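Carnet de la salle de préparation – lundi, 2021-11-22

Depuis le mois de juin, l'association Retholm procède au réaménagement de sa petite salle de préparation, et il me revient d'en rendre compte dans ces pages. L'inventaire dressé par Mme Rekha Rawat comprend 400 articles de verrerie, dont plusieurs proviennent du fonds Bhatia, constitué en 1965.

Le choix du revêtement de table a fait l'objet d'un échange assez long avec M. Herman Sutanto. Nous avons retenu une étoffe sombre, sur laquelle le verre transparent se repère sans difficulté. Le portoir blanc accepte des diamètres variés – point auquel M. Sutanto tenait beaucoup.

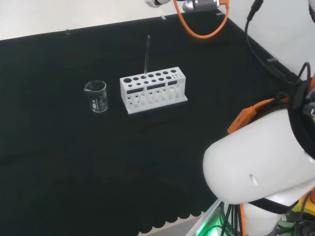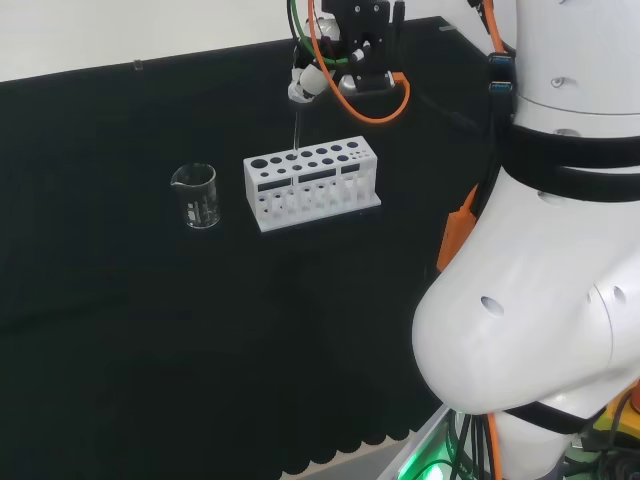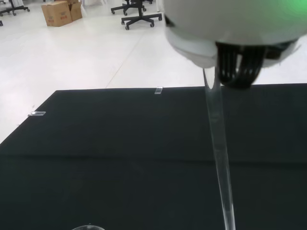 Les baguettes de verre seront désormais conservées à la verticale. Rangées à plat dans les tiroirs, elles roulaient et s'ébréchaient aux extrémités. Les béchers de faible contenance resteront à portée de main, et les pièces plus volumineuses rejoindront l'armoire Bonosar du couloir.

Le budget alloué s'élève à 3000 euros, sur lesquels 2400 ont été engagés à ce jour. Le solde devrait couvrir l'étiquetage des étagères et le remplacement de deux égouttoirs. Mme Rawat attend encore le devis de la maison Rimeline – je le communiquerai dès réception.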